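The Patient Art of Moving a Bag

I had my visitor badge on upside down for the first hour, so if you were at the Yeh open day in July and saw a woman wandering around as an unreadable guest, hello! That was me.

Yeh sits out on the edge of Kisville, past the tire place and the garden center, in a building I must have driven by a hundred times without wondering what went on inside. I'd signed up because my sister-in-law ships candles out of her garage and talks about parcels the way other people talk about the weather. She couldn't make it (a candle emergency, don't ask), so I went with a notebook full of her questions and hardly any of my own.

They'd told 314 of us to come, spread over the day in little groups, and mine was the ten in the morning one. Coffee, a doughnut, a short talk about the company that I mostly spent trying to get sugar off my sleeve. Then we were led across a gray carpet to a green bench, and everybody stopped chatting.

I think I'd expected something like a car plant, big orange arms swinging around behind a fence. The job on show was much smaller and homelier than that. It's called Trerum, and it's about mailer bags, those light plastic ones your T-shirts come in. There's a crate of them at one end and a black pad with little ruler marks in the middle, where a parcel gets scanned. Two robot hands do the handling, and the bit that got me was that they have fingers. Real, separate, bendy fingers!
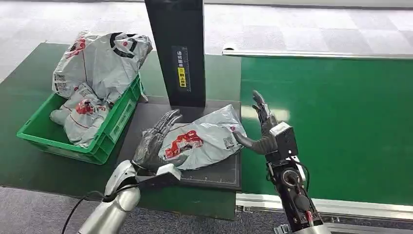 Panya Suwannarat told us that a box would have been the easy way to start, and that they'd picked bags on purpose. A box stays box-shaped whatever you do to it. A bag sags, slides and folds itself over its own label, and every one that comes out of the crate is a new puzzle even when the thing inside is exactly the same.

I wrote that down for my sister-in-law, who has strong feelings about labels. Then I asked the first of her questions, which was whether it's faster than a person. No, came the answer, very cheerfully. They have practiced on 2,111 bags so far, and anyone who works a packing table would beat it easily. What they're after is a machine that can keep going at a fair pace without squashing anything, and that doesn't need every parcel laid out just so before it starts.

I liked that they said so. I've been to a few of these demonstrations for the magazine and usually there's a moment when somebody dims the lights and puts on music. At Yeh they just let it run, and we stood there with our paper cups, watching. It's oddly gripping (sorry). You find yourself leaning a little to the left, as if that would help. The man next to me was whispering "go on, go on" like he had money on it.

My second borrowed question was about how hard it squeezes, given that some parcels have glass in them. This set off a long and very friendly answer, a good part of which went over my head. The gist was that the fingers close on whatever loose plastic they can gather up, a bit like you'd grab a bag of flour by the top, and leave the contents alone where they can.
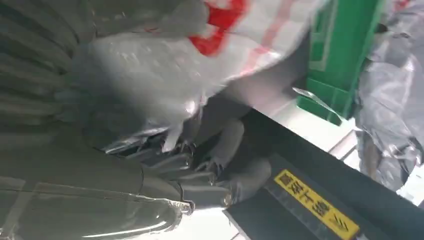
Slippery plastic is the great enemy, apparently. So is shine. A glossy bag under bright lights throws reflections all over the place, and a camera can take a bright streak for an edge that isn't there. One of the engineers said she'd gotten into the habit of keeping her own online shopping bags at home and sorting them by how annoying they were. She had a favorite worst one, and when she tried to describe the noise it made she got the giggles and had to hand over to a colleague.

We broke for lunch at noon, which was sandwiches in a side room with a big window. I sat with a couple who had driven over from Lutitz, both retired from the mail, and they were the best company of the whole day. Between them they had handled more parcels than any machine is likely to for a good long while. He thought the hands were too gentle. She thought they were just right and that he'd always been a thrower. They'd come, she told me, mostly to find out if it got bored.

I went back to the bench afterward, when I could have gone to see the offices instead. I'm glad I did, as there was more elbow room and I could get right up to the tape. With fewer people asking things I noticed how different the two hands look from each other, which I'd completely missed in the morning.
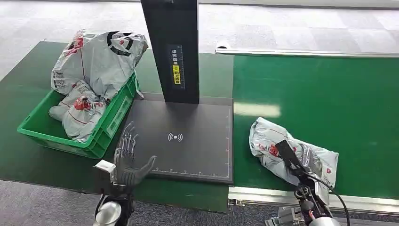 Trerum at the bench: one hand on a bag, the other up by the scanning pad.

There was a comment card at the door with a box for "What would you like to see next?" and I wrote "candles," in capitals, and underlined it. I also asked what one of these would cost a person working out of a garage. There was a bit of a pause. It isn't for sale yet, and when it is, it'll be meant for places that send out 4,000 parcels a day. My sister-in-law's best day ever was 46, and she had to lie down afterward.

She called that evening while I was still picking powdered sugar out of my notebook, and I gave her the full report. She wanted to know about the label question first, then the glass. Then she asked if they'd let her bring some of her own bags along next time, the padded kind with the fuzzy lining that sticks to everything. I've sent Yeh an email. If they say yes I'm going with her, and I'll put my badge on the right way up.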